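Prandix-Würfel – LIESMICH zum Datensatz

Stand: August, zweite Fassung. Fragen am besten direkt an mich oder an Kanyarat Ratanaporn, wir teilen uns die Pflege.

Worum es geht

Prandix-Würfel ist unsere Sammlung von ferngesteuerten Vorführungen am Tisch: Ein Mensch führt den Roboter, der Roboter hantiert mit Schaumstoffwürfeln, und wir schreiben alles mit. Insgesamt sind es 3188 Episoden, davon 2000 mit geprüfter Beschriftung. Der Rest liegt im Ordner roh und ist genau das, wonach es klingt. Wer nur schnell etwas trainieren will, nimmt bitte die geprüften, sonst landen auch meine ersten Gehversuche am Steuergerät im Modell (und die wünsche ich keinem Netz der Welt).

Ich habe lange überlegt, ob Würfel nicht zu langweilig sind. Sind sie nicht! Ein Schaumstoffwürfel gibt nach, wenn man zu fest zudrückt, er kippt, wenn man ihn schief erwischt, und zwei Würfel nebeneinander sind gleich eine ganz andere Aufgabe als einer allein.

Aufbau

Der Tisch ist weiß, dahinter steht eine Trennwand, damit nicht das halbe Büro mit ins Bild kommt. Ganz gelingt das nicht, oben schaut immer etwas Raum heraus. Die Würfel tragen Ziffern und auf manchen Seiten kleine Zeichnungen, und die Greifer haben spitz zulaufende Finger. Mit denen kommt man gut in schmale Lücken, muss aber sauber ausrichten. 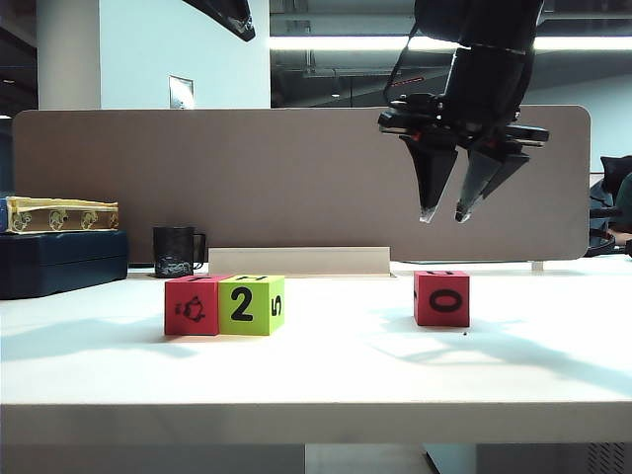
Gesteuert wird über zwei Führungsgriffe, für jede Hand einen. Rhys Halliday hat die Übersetzung zwischen Griff und Arm geschrieben, das Paket heißt bei uns Osik und liegt mit im Repository. In der Grundeinstellung bewegt sich der Arm etwas träger als die Hand. Das fühlt sich am Anfang an wie Rühren in Honig, aber nach einer halben Stunde will man es nicht mehr anders haben. Wer den Faktor hochdreht, bekommt hektische Bahnen mit vielen kleinen Korrekturen, und die lernt ein Modell leider sehr bereitwillig mit.

Vorgeführt haben Odette Leclerc, Khôi Lương und ich. Man erkennt uns übrigens an den Bahnen: Odette fährt immer erst hoch und dann in einem Zug hinunter, Khôi kommt flach von der Seite, und ich zögere kurz vor dem Zugreifen. Im Feld bediener steht, wer es war. Bitte nehmt das beim Aufteilen in Training und Test ernst, ich habe es beim ersten Mal vergessen und mich über die wunderbaren Zahlen gefreut.

Aufgaben

Die Anweisung steht jeweils als kurzer Satz in der Datei aufgabe.txt, auf Deutsch und auf Englisch. Typisch sind Sätze wie »Stell den einzelnen Würfel neben die anderen« oder »Trenne die beiden, die sich berühren«. Die englischen Fassungen hat Margaux Besson durchgesehen, seitdem heißt es überall cube und nicht mal block und mal dice. 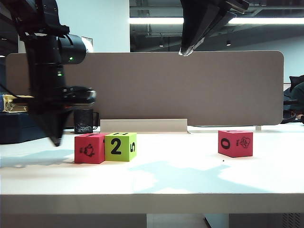
Beim Beschriften war die Farbe das leidigste Thema. Wir hatten anfangs feste Farbnamen, und prompt kamen Rückfragen, ob da ein zweiter Würfelsatz im Spiel sei. Rot kann je nach Aufnahme deutlich ins Rosa gehen, Grün bleibt dagegen ziemlich verlässlich Limettengrün. Im Feld objekt steht deshalb immer rot oder gruen, egal, was der Bildschirm sagt. Schwieriger sind die Ziffern: Bei dem grünen Würfel, der den roten berührt, sieht man vorn die 2 und rechts die 5, und welche davon soll nun »seine« Zahl sein? Wir haben uns auf die Seite geeinigt, die zur Tischkante zeigt. Bei gedrehten Ziffern auf der Oberseite raten wir nicht, da steht dann unklar.

Dateien

Jede Episode hat einen eigenen Ordner mit Videos, Gelenkwinkeln, Greiferöffnung und der Aufgabe. Die Zeitstempel kommen von einem gemeinsamen Rechner, ihr müsst also nichts nachträglich ausrichten. Die Greiferöffnung ist normiert, 0 ist zu und 1 ist offen. In der ersten Fassung war das andersherum – wer noch alte Skripte hat, bitte unbedingt nachsehen!

Bekannte Macken

Schnelle Armbewegungen sind in den Videos verwischt. Für Lernverfahren auf Gelenkwinkeln ist das egal, für Greiferverfolgung im Bild eher nicht.

Bei manchen Episoden im Ordner roh fehlt am Ende das Zurückfahren, dort habe ich die Aufnahme zu früh gestoppt. Das Feld vollstaendig steht dann auf nein.

Das Licht im Raum ist nicht kontrolliert. Schatten wandern und werden mal weich, mal breit, und ich habe sie absichtlich dringelassen.

Nutzung

Für Forschung und Lehre frei, bei allem anderen bitte vorher kurz schreiben. Wenn euch falsche Beschriftungen auffallen, schickt mir einfach die Nummer der Episode und einen Halbsatz dazu, ich sammle das für die nächste Fassung. Die Änderungen stehen in aenderungen.txt, die neuesten oben.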